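Teaching by hand, one more time
Clirkport's remote-control trials move to a second site 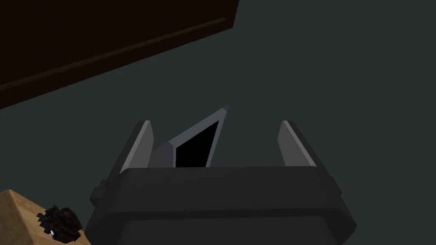

The simulated gripper, fingers open, with a flat framed object between them.

Readers of this newsletter have heard the pitch from Clirkport before. A person steers the robot through a chore by remote control, the robot's software studies the recordings, and after enough of them it does the chore alone. The company now says it has 2000 recorded runs from its simulator and will open a second operator room at Hemitthorpe in April, with 16 seats.

I sat in for a morning while Osaze Anozie drove. He is good at it. He is also a person, being paid to move a pretend arm around pretend furniture, and I kept wondering who does that job when the chores get harder.

Dehua Kong, who runs the training side, told me the simulator lets a new operator make mistakes cheaply - fair enough. I asked how many of the tasks had been tried on a real arm. The answer was 12, and she would not give me a success rate for any of them. Plarkanero, which is paying for part of the work, didn't reply to my questions.

Maybe the second room will change things. I'd still like to see the real-arm numbers before anyone at Crenshaw signs up for the pilot.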